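Progress Report No. 2 - Peat-Reduced Potting Media for Indoor Container Plants
Prepared by Kamlesh Awasthi, Wirkska
Submitted to the Amadetti Fund, 1/6/19

1. Status

Work package 1 (media formulation) is complete. Work package 2 (drainage and water retention) is in progress and within budget. Work package 3 (retail handling trial) has not started. One deliverable has moved to February, as explained in section 4.

2. Formulation

We screened 14 blends against the standard peat mix. Four were carried forward. Blends with a high share of composted bark drained well but settled after repeated watering, and two were dropped for that reason. Coir from the first Verbeke lot had a higher salt content than specified. The lot was rinsed, retested and accepted for bench use only.

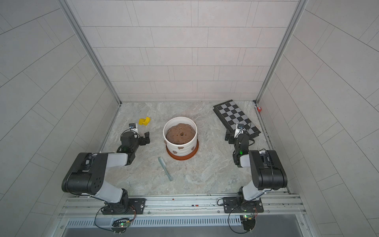
Water retention is measured by weight after a full soak and a fixed drain period. Bulk density is recorded at the same time, using a 1,000 ml cylinder. Filling height matters for both readings. Soil mounded slightly above the rim, as in the white pot with brown spots, sheds part of the applied water before it can soak in, and a saucer under the pot then collects water that never passed through the mix. The protocol now requires a level fill 20 mm below the rim for all weighed containers. Earlier readings taken without this rule are kept in the data file but are excluded from the averages.

3. Containers

The retail trial will use glazed and unglazed pots supplied by Cavotel. Glazed pots lose very little water through the wall, so drying curves for the two groups will be reported separately. Drain hole diameter varied between deliveries. Cavotel has agreed to sort stock before shipping. 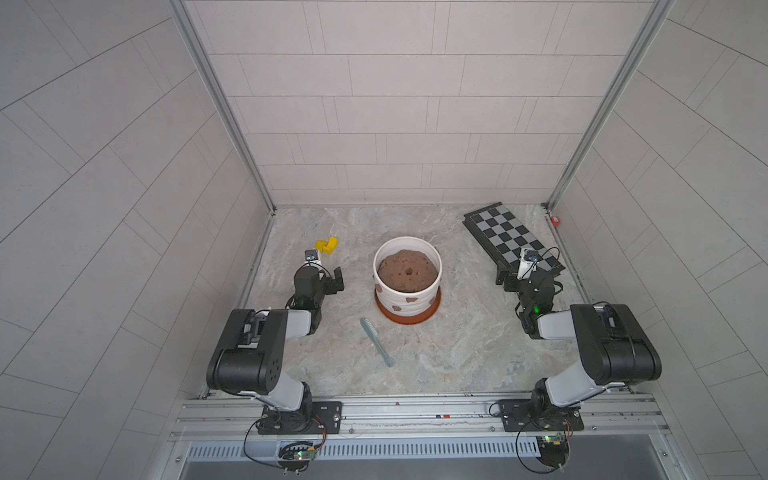
Figure 2. Round white flowerpot with brown patches and a ridged outer surface.

4. Schedule and budget

The drainage report is now due in February. The delay comes from the replacement coir lot, which Verbeke shipped late. Laboratory consumables are overspent by $314 - this will be covered from the travel line, and no additional funds are requested.

5. Next period

- Finish drying curves for the four remaining blends
- Test the second coir lot for salt content
- Send the draft retail protocol to Amadetti for comment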